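Brinen Chair Repair Project: Progress Report
October 11, 2026
By Fiachra Buckley
Print | E-mail

What a month we've had! Since the Kettani grant came through we have collected 568 worn chairs from offices and reading rooms across Lestitz, and 423 are already cleaned, glued and back in use. Mohcine Bensaid runs the inspection bench and has gotten wonderfully quick at it (he checks every rung joint by hand before anything else).
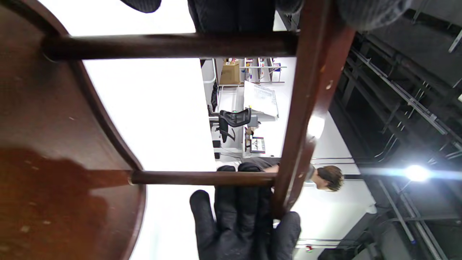

Checking a dark brown chair: scratches under the seat, chips on the leg.

Most of the finish damage is on the legs, so we've moved money from glue to stain and touch-up wax. Another 56 chairs need new rungs, and the dowels are on order. We lost two days in September to a late clamp delivery, but the schedule still holds, and I can't wait to start on the Eltelard batch!

Last updated by F. Buckley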